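Where things are up to, week three

My supervisor asked all of us to keep some kind of running record this semester, and I already had this blog sitting here with two posts on it from my teaching rounds, so it can go here. If you've come for the lesson plans on fractions, they are still in the sidebar.

For anyone new: I taught Years 7 and 8 humanities for a good while, and I'm now doing a research master's part time. The project is about how small country schools teach local history when the teacher isn't from the area, which is most of them. I moved up to Wilura in the holidays so I could be near the schools I'm working with. There are two in town and one out at Skirnton, on the unsealed road.

The interviews

I have done 21 interviews so far. The ethics approval allows for 28, and I expect to use all of them. Most run for the length of a free period, less the time it takes for someone to find a room with a door that shuts. At Skirnton we sat in the sick bay, and a boy with a nosebleed came in halfway through. We stopped the recorder and started again after he'd gone back to class.

I went in with a list of questions that looked tidy on paper. By the third interview I had dropped the first one completely. It asked teachers to define local history, and every person I put it to went quiet and then gave me something that sounded like the syllabus. Now I start by asking what they did last term. They get out a folder or open the laptop and the talking takes care of itself.

The thing that comes up most is the cemetery. Nearly every school takes a class to the cemetery. It's free, it's walking distance, the dates are on the stones and the kids can do subtraction with them. Several teachers told me they felt a bit embarrassed about it, as if it was the easy option. I don't think they should be. One Year 5 class at the smaller town school worked out from the headstones that there had been a bad winter, and then went looking for it in the old newspapers. Their teacher had only been in Wilura since the start of the year and didn't know about it either.

The other thing that comes up is who gets asked to visit. A new teacher asks the office who knows about the town, the office gives the same name it gave last time, and so the children hear the same talk their older brothers and sisters heard. I have the same problem with my own interviews. I've been passed along a chain of people who all know each other, and I have to say so in the methods chapter.

Transcribing

I type up the interviews myself. There is software the university pays for, and I've tried it, but it can't cope with place names. It gave me three different spellings of Indari in a single page and I spent longer fixing them than I would have spent typing. I do it in the mornings before it gets hot in the back room, with headphones and a foot pedal I got second-hand. An hour of talk takes me most of a morning.

Saqib Usmani is in the same intake as me and is looking at maths anxiety in adult learners. We ring each other on Friday afternoons and read out a paragraph of whatever we've written. It's a good way to find out that a sentence has no verb. Last week he read me a page on coding categories that was better than the textbook chapter we were both set, and I've asked him to send it to me.

Reading

I'm behind on this. The literature review draft is due in May and I have a lot of material on museums and not much on classrooms. Plenty has been written about what children ought to learn about the place they live in. There's less about what a teacher does on a Tuesday with 2 sets of atlases and no bus money.

The most useful thing I've read so far was an old booklet called Bepari, put together by parents at a school that has since closed. It has hand-drawn maps, a list of who ran the shop and a recipe for quince paste. The librarian let me photocopy it. I want to write about it properly, but I can't yet work out whether it counts as a source or as data. My supervisor says it can be both as long as I'm clear about which one I'm using at the time.

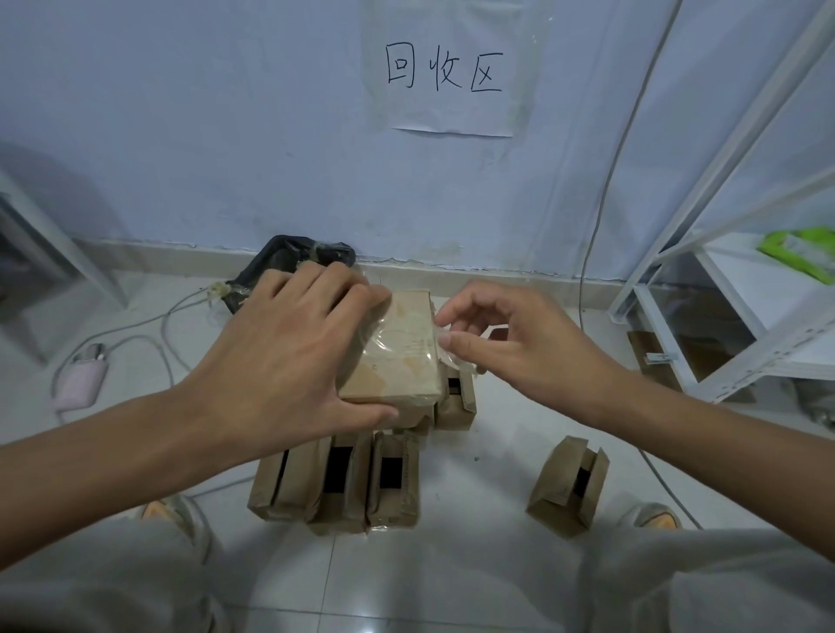 What's next

Seven more interviews, if everyone who has said yes still means it. Two of them are at Indari, which is a long drive, so I'll try to do both on the same day and stay over. I also need to go back to four of the early ones with follow-up questions, now that I know what I should have asked.

After that I start coding. I've made a first list of categories, and it's too long. There are 28 of them, which has nothing to do with the number of interviews, and at least half are the same idea in different words. I'll cut it down before I show it to anyone.

If you teach in a small school and have done something with local history that worked, or that fell flat, I'd like to hear about it. I can't use it in the thesis without a consent form, but I'm interested anyway. Comments are open, though I have to approve them by hand and I'm usually a few days behind.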